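Budgeting for a two-armed tabletop robot

Budgeting for a two-armed tabletop robot is the work of deciding, before any order goes in, what a pair of small robot arms will cost to buy, to house, to run and to keep in one piece over its working life. The subject sits somewhere between ordinary household-style bookkeeping and engineering planning, and it has grown a small literature of its own, mostly written by people who bought the arms first and then discovered how much else they needed. It matters most to small laboratories, colleges and workshops, where one person often looks after the money as well as the machine.

The arms themselves are only one line of the budget. A widely followed habit, set out in the planning notes of the Arncombe workshop, is to sort every expense under one of 7 headings: arms, grippers, cameras, mounting, computing, consumables and upkeep. The headings are broad on purpose. A cable may sit happily under mounting or under upkeep, and the notes are quite relaxed on the point, so long as the cable is written down somewhere and is not bought twice (this does happen, and more often with cables than with anything else).

Choice of task

Most writers on the subject advise choosing the task before choosing the equipment. A robot meant to sort dry blocks can be bought cheaply and run for a long time on very little. Washing-up is a different matter. It brings liquid, slippery rims, soft things such as sponges, and hard flat things such as plates, and each of those asks something a little different of the gripper. It is also a pleasantly cheap task to furnish, as nearly everything on the table can come from a kitchen shop, and it is easy for a visitor to understand without a long talk beforehand.
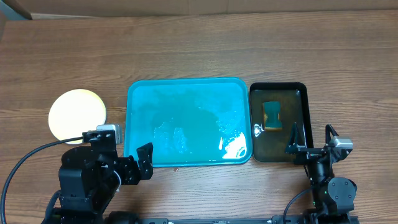 A washing-up layout with two trays of liquid, a sponge and a pair of gripper arms on a shared base rail.

The buyer's usual mistake is to spend generously on reach and hardly at all on the protection of the parts that hang over the liquid. In the Arncombe notes, Chun-hung Chiu recommends that anyone planning wet work should price a full set of spare fingers and a spare wrist motor along with the arms, and should treat these as part of the purchase and not as a later extra. Chiu's reasoning is plain enough. A spare on the shelf costs an afternoon, and a spare on order may cost a fortnight, during which the rest of the equipment stands idle and somebody is still paying for the room.

Mounting and layout

Arms may be clamped to a table separately or fixed to a common rail. The rail is dearer at the outset, but it keeps the distance between the two bases the same from one day to the next, and so saves a good deal of setting up. Planners are advised to draw the layout on paper at full size, with the trays and plates in their places, and to move a cut-out of each arm about on it. It sounds a homely sort of method – it is one – but it will show whether two grippers can meet over the same dish without their elbows quarrelling.

Cables deserve a place in the drawing too. They need enough slack for the arm to travel freely, and they ought to be kept well clear of anything that could catch or pinch them. A few clips and a length of sleeving add very little to the total.
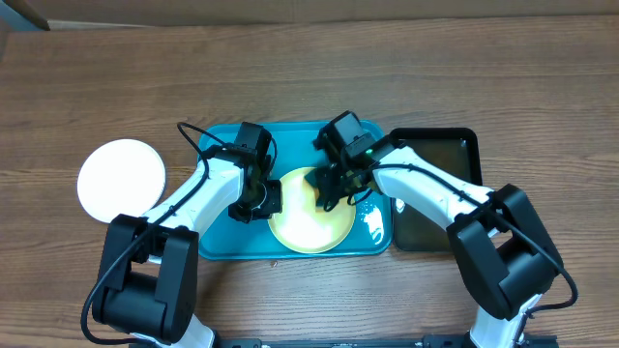
Work in which both grippers come together over one tray is harder on the budget than work in which each arm keeps to its own side. The arms must be matched closely, the computing must look after both at once, and small knocks between the two are to be expected in the early months. For this reason some buyers plan their spending in two stages, starting with one arm on a rail long enough for two and adding its partner once the first has proved itself. Others prefer to buy the pair together so that both come from the same batch, and there is something to be said for that as well, particularly where the maker changes its parts often.

Cameras and computing

Cameras are commonly set both above the table and on the arms. A camera mounted on an arm travels through splashes and takes knocks, and the notes suggest replacing it from the upkeep heading and not from the camera heading, so that the true cost of wet work can be seen at the end of the year. Shiny things such as plates and liquid surfaces throw back a strong glare, and a modest sum for softer lighting or a simple blind is often better spent than the same sum on a finer camera.

Worked costs

The Hsiao budgeting sheet, a plain table used by several small workshops, gives sums for the lesser items of a washing-up layout. In the edition dated Jul 4, 2026 the figures are as follows.

Spare gripper fingers, both arms: £195
Rail, clamps and fastenings: £396
Trays, plates, sponges and cloths: £67

The sheet leaves the price of the arms blank, to be filled in from the buyer's own quotation, and reminds the reader to ask whether delivery and tax have been included.

Buying and timing

Quotations are best gathered from more than one supplier and set out under the same headings, or they can be very hard to compare. Gultix, a supplier of small arms, sells its rail and its arms as separate items, while the Flumunero kit comes with both together and a box of fastenings besides. Neither way is plainly the better bargain. A workshop that already owns a sound rail would be paying twice with the kit, and a newcomer may well be glad of having everything arrive in one parcel.

Orders placed in November are apt to run into the winter holidays, and buyers whose money must be spent within the calendar year are advised to ask for a delivery date in writing.

See also

Gripper fingers
Parallel gripper
Spare parts planning
Workshop lighting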